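3.2 How people talk about the laundry they put off

I should say up front that I never meant to study laundry. The original plan (Kumaresan Namboodiri and I wrote it one July, mostly in his kitchen) was to ask people in Clendelstead about bedtime, and whether a tidy evening made for an easier morning. But the diaries kept coming back full of washing! People would give one line to sleep and then half a page to the basket at the foot of the stairs, so we went where the diaries went.

We ended up with 1,142 entries from 400 households, all written by hand in the same plain notebook. Each entry had a start time, a stop time and a space for whatever the writer felt like adding. The space was the good part. One woman used hers to keep a running argument with her brother about whether dish towels count as linens, and I read the whole thing twice.

Washing and drying hardly came up as work at all. Folding was the chore people dreaded, and it was the one most likely to be left until after 9 p.m. Larger flat pieces got the most complaints, and small things like socks got jokes. Yusri Tambunan, who coded the entries with me, started a separate list for what he called "corner trouble" -- any entry where the writer griped about finding, matching or holding on to an edge. I thought the list would stay short. It filled two pages of our codebook before we were halfway through the Kwok Street notebooks.

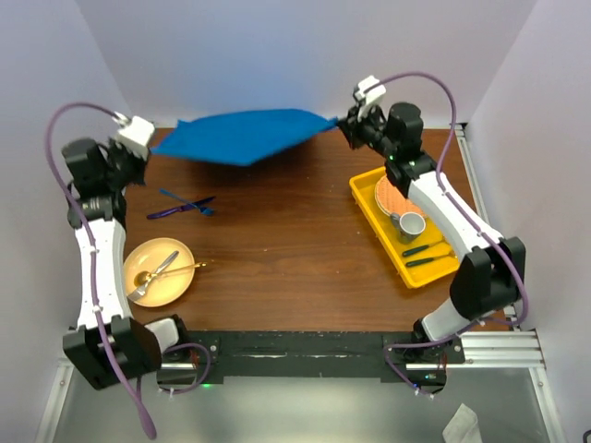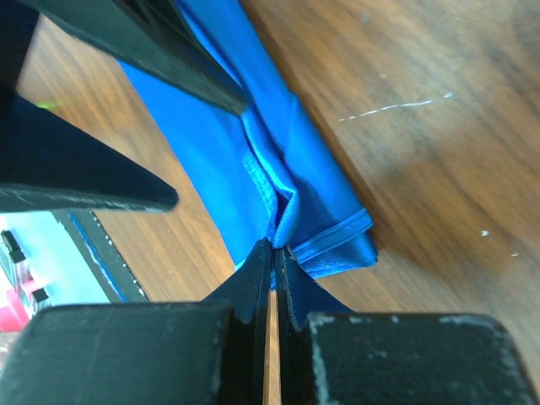
Figure 4. Blue cloth held above a tabletop, and a pinch of blue cloth at a hemmed edge.

Corner trouble tended to show up with a second complaint, the lack of a good surface. Beds were popular but low, and people wrote about their backs. Kitchen tables were the right height but had to be cleared first, and then there was dinner to think about. In 16 households the writer folded standing up in a hallway, which surprised me until I visited my own sister and caught her doing the same thing.

We also asked whether folding alone felt different from folding with somebody. Here the answers split in a way I can't fully explain. Couples with small kids mostly liked the company, while older couples often wrote that help slowed them down. Kumaresan reads this as a matter of habit: after enough years you have your own way of doing a sheet and you don't want it corrected. I lean toward plain tiredness, and we come back to the disagreement in Section 4.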